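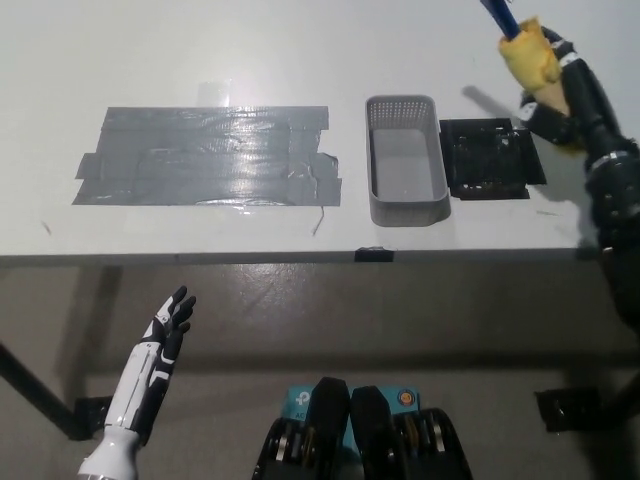
Skirden实验间,Godstead项目工位:夹爪握着裹有黄色海绵的手柄,桌上有灰色胶带、塑料篮和黑色方垫。

Godstead擦拭工位零点偏移故障
发布日期:2023年9月21日
栏目:现场图集 / 故障与安全

Godstead项目做的是桌面整理和擦拭。机械臂从一侧取工具,在白色桌面上完成规定动作,再把工具放回。六月的一次例行运行中,机械臂向下压的力超过了设定的上限,保护停止没有动作,由操作员按下急停。没有人受伤,桌面和机械臂都没有报废,更换的部件只有一副夹爪衬垫。

本页说明故障经过、查到的原因和现行的操作要求。使用同一套控制软件、末端装有力传感器的工位,请把后面的“启动前检查”一节看完再开机。

工位情况

桌面为白色,工作区内有一块由多条灰色胶带横向叠贴而成的区域,右边依次是灰色塑料篮和黑色方垫。篮子是长方形的,上沿带方形小孔。擦拭工具为蓝色杆,外面裹黄色海绵,夹爪握在裹海绵的部分。

海绵有弹性,夹住之后手柄在指间仍有少量转动余地。调试时大家知道这一点,当时认为对擦拭任务影响不大,没有列入风险清单。后来的排查说明这个判断下得太早。

机械臂由Zistuler控制软件调度,夹爪衬垫由Antoniadis提供。末端力上限设为50牛,超过即触发保护停止。这个数值在项目启动时定下,中间没有改过。

故障经过

当天上午运行正常。午后换了一次工具,重新开始擦拭程序。第一遍动作里,操作员听到桌面有闷响,看了一眼屏幕,力的读数在正常范围内,于是让程序继续。

第二遍下压时声音更大,桌子的前沿能看出在动。屏幕上的读数仍然没有越过上限。操作员按下急停,机械臂停在下压位置。按照当时的规程,急停后应先断开使能再处理工具,这一步做了,之后两个人扶住连杆,用手动释放把手臂抬离桌面。

抬起以后发现手柄在夹爪里转了一个角度,一侧衬垫的边缘翻起。控制柜没有任何报警记录,只有急停本身的一条。

值得记下的是第一声闷响和按下急停之间隔了完整的一遍动作。操作员的处理没有违反规程,规程里写的是“读数异常时停机”,而读数并没有异常。这句话后来改掉了。

原因

力传感器在每次抓取工具之后要做一次清零,把工具自身的重量扣掉。正常情况下,清零应当在工具完全悬空时进行。程序里的判断条件是“夹爪闭合到位且手臂静止”,没有检查工具是否还碰着桌面。

那天换完工具,蓝色杆的一端抵在桌面上。夹爪闭合,手臂静止,条件满足,软件照常清零。桌面对杆的反力就这样被当成工具重量的一部分扣掉了。事后复现,偏移量为30牛。也就是说,屏幕上显示到50牛时,末端实际承受的是两者之和。

手柄转动让情况又复杂了一些。海绵被压扁以后,杆的角度变了,触桌点比程序预期的位置更靠外,手臂为了到达目标高度继续往下走。位置控制本身没有出错,它执行的就是给定的高度。

衬垫翻边是结果还是原因,讨论过几次。换上新衬垫重复同样的动作,手柄照样会转,只是转得慢一些。Antoniadis的衬垫在这件事里不作为原因列出。

旧记录的核对

故障之后,我们调出该工位六月份保存的全部抓取记录,合计1,308条,逐条比较清零前后的力数据。其中86条的清零值与工具的实际重量对不上,程度轻重不同。多数偏移很小,在后续动作中没有表现出来。

这些记录集中在两种情形:一种是手动换工具以后的第一次抓取,另一种是程序中途暂停又恢复。自动取放流程里几乎没有,那段流程本来就有一个抬高动作,清零发生在抬高之后。

核对中还发现,日志只保存清零后的数值,原始读数默认保留的时间很短。这一次能查清楚,是靠另外一台电脑上存下的调试数据。日志设置现已修改,原始读数与清零值一起保存。

已经做的改动

清零的前提增加了一项:抓取后先把工具抬高,停稳,再清零。抬高的高度写在工具文件里,换工具时由程序读取,不再由操作员输入。

清零值增加了上下限。每件工具在登记时称重,清零值与登记重量相差过大时,Zistuler会给出提示并禁止继续。头几天提示偏多,后来查明是有一件工具登记错了重量,改正以后恢复正常。

保护停止增加了第二个判断依据,即关节电流。电流的变化与力传感器无关,传感器零点错了,它仍能反映手臂在用力。阈值定得比较宽,目前只在故意压桌的测试里触发过。

夹持方面,裹海绵的手柄暂时继续使用,擦拭速度调低。曾经试过把夹持力加大,海绵压得更扁,转动有所减少,但松开后海绵恢复得慢,下一次抓取的位置不稳定。这个办法没有采用。直接去掉海绵也试过,杆在夹爪中打滑,同样放弃。

启动前检查

1. 确认急停按钮在手边,按下和复位各试一次。
2. 清理桌面,工作区内只留程序登记过的物品。
3. 篮子和方垫放到位。方垫允许略有歪斜,不能压住胶带区域。
4. 检查胶带边缘有没有新翘起的部分。擦拭工具挂住胶边时,侧向力会突然变大。
5. 看夹爪衬垫,翻边、开裂的换掉。
6. 手动换过工具的,必须执行一次“抬高后清零”,不能跳过。
7. 空载时看一眼力的读数,应在零附近小幅跳动。读数固定不动也属于异常,先查线。
8. 首遍动作用低速,操作员站在急停一侧,不要同时做别的工作。

运行中的要求

听到撞击声或摩擦声,看到桌子移动,闻到焦味,先停机再看屏幕。屏幕读数正常不能作为继续运行的理由。

程序暂停后恢复,视同重新抓取,清零流程从头走一遍。暂停期间有人碰过工具的,把工具放下重新抓。

手臂运动时,任何人不得伸手去扶正手柄。这种事以前发生过,当时没有出问题,所以一直没有专门写进规程。现在写进去了。工位上另有机械手时,开始前先确认两边的运动范围和使能状态,只停一边不算停机。

急停以后怎么抬手臂

这一部分在原来的规程里只有一句话,培训时提问最多,补充如下。

先看末端是不是还压着东西。压着的话,桌面和工具都存着力,突然松开会弹。由一人托住靠近末端的连杆,另一人操作手动释放,释放要点动,每次抬起一小段。托手臂的人手不要放在关节的夹缝处。

夹爪在手臂抬离桌面之前保持闭合。先开夹爪,杆可能向侧面弹出。抬离之后,用手握住杆的上段再开夹爪,工具取下后单独放置,不要放回工具位,等检查完再用。

复位以后不要直接从中断处继续。退出程序,检查力的零点,低速走一遍空动作,没有问题再装工具。

还没有解决的

手柄转动的检测目前没有可靠办法。试过用相机看杆的角度,手臂挡住视线的时候多,结果时有时无。夹爪指间加触觉片的方案在评估,线缆怎么走还没定下来。

登记重量靠人工称,工具多了以后容易漏。有人提议开机时自动称一遍,流程会变长,尚未决定。

海绵用久了会变薄,抓取宽度随之变化。多久换一次没有依据,眼下是在每周保养时用手捏,觉得塌了就换。数据积累够了再定周期。

关节电流阈值在低温环境下没有验证过。Skirden的其他房间冬天开机时温度较低,润滑脂偏稠,空载电流会高一些,有误触发的可能。冬天之前会安排测试,结果另行发布。

适用范围

上述改动已经装到Godstead项目的全部工位。其他项目用到Zistuler的,抓取流程各不相同,请先确认清零发生在哪一步,再决定是否照搬。只改软件版本、不更新工具文件,抬高动作不会生效,程序会按旧条件清零。

发现类似情况,请保存原始力数据和关节电流,记下换工具的时间,填入实验间的故障登记表。日志会循环覆盖,请在关机前导出。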